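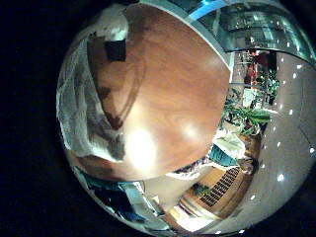
Polished wood with a wavy grain. Furniture is why a lot of people start shopping for a dehumidifier.

Oston 70 Room Dehumidifier
Made by Drurnex
Sold and serviced by Tzavaras Home Equipment, Prusville
Price: $290
Availability: in stock at the Prusville store, local delivery extra
Page last checked: Thursday, July 31, 2025

The box says "whole-home comfort." We would ignore that. The Oston 70 is a portable dehumidifier that does a decent job on one damp basement or one large room with the door shut. Put it in a hallway and expect it to dry out a house and you will be back at our counter wanting your money, and we'll have to have a conversation about the word "whole."

We carry it because it is easy to clean, the drain connection doesn't leak, and we can get parts. Those are dull reasons, but they are the ones that matter after the first summer.

What the 70 means

The 70 is pints of water per day, measured in air that is a good deal warmer and wetter than most basements. In a cool basement it will pull less, sometimes a lot less. Every maker picks a flattering test condition if they are allowed to, and the number on the carton is there to be compared with the number on the next carton. Use it that way. If a salesperson tells you what it will collect in your house without asking about the house, go somewhere else, and that includes here.

In the box

Dehumidifier on four casters
Bucket with carry handle (already fitted)
Washable air filter (already fitted)
Drain hose, 16 feet
Hose adapter
Manual

The manual says no tools are needed to set it up. The adapter goes on more easily with pliers. Go gently, it's plastic.

Controls

Target humidity is set with two buttons and there is a fan speed button beside them. There is also a "Smart" mode. As far as we can tell it picks a target for you and changes the fan speed when it feels like it. We leave it off. The display shows room humidity as read by a sensor inside the case, which sits right next to the coil -- so don't treat that number as gospel. Buy a separate humidity gauge and put it across the room. They cost very little and we would sooner sell you one of those than listen to you argue with the display.

There is no phone app. Drurnex says one is coming. They said so in January as well.
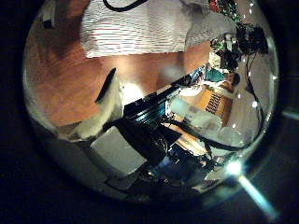
Will a dehumidifier fix a wood table that has already warped?
It may stop the warp from getting worse, but don't count on the top going flat again. Drying a room too fast can open up joints and cause cracks, so set a moderate target and leave it there for a few weeks before you judge anything.

Draining

You have a choice of the bucket or the hose. The bucket is fine if you are home every day and don't mind stairs. When it fills, the machine shuts off and beeps, and it keeps beeping until somebody goes down there. The hose is better, but it works by gravity. It needs a floor drain or something else lower than the outlet, and any hump in the run will stop the flow. There is no pump in this model. We have seen listings on other sites that say there is. There isn't, and a unit with a pump costs more.

Noise

Drurnex calls it "whisper quiet." It has a compressor and a fan in it. On low you can hear a television over it without trouble. On high you will turn the television up. We wouldn't put it in a bedroom and we don't know why the brochure shows it in one.

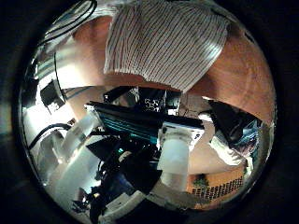

Fabric is the other thing people ask us about, usually after something has come out of a closet smelling like a cellar. A dehumidifier won't take the smell out. Wash or air the item first and then deal with the room. How things are stored counts for as much as the machine does, and thick or ribbed material that is folded over on itself gets less air in the fold than anywhere else. A knitted cloth draped over wood, like the striped one in dark red and blue, is worth lifting and refolding now and then in a damp season, and it lets you check the finish on the wood at the same time. If you find a cloudy patch, talk to a refinisher before you buy anything from us.

Running cost

We don't print a yearly dollar figure. The ones you see elsewhere assume an electric rate, a climate and a number of hours, and they rarely say which. What we can say is that it will run nearly nonstop for the first several days in a wet room and then ease off. If it never eases off, you have water getting in from somewhere. Check the gutters and the grading outside before you buy a second machine.

Maintenance

Rinse the filter every two weeks in heavy use and let it dry before it goes back. Scrub the bucket when it gets slimy, which it will. Keep the back grille clear of the wall. Store it upright over the winter, and if it has been on its side in a car, stand it up for a day before you plug it in.

Warranty

Drurnex advertises 5 years. Read the card. The long coverage is on the sealed system only -- the fan, control board, bucket and casters get one year. You need the receipt and the carton label, so cut the label off before you recycle the box. We handle warranty work in Prusville for units bought from us. Units bought elsewhere go back through Drurnex, and we have no idea how long that takes.

Returns

Unused, in the carton, within 30 days. Used units are looked at case by case.

See also: humidity gauges, replacement filters for Oston models, condensate pumps (sold separately)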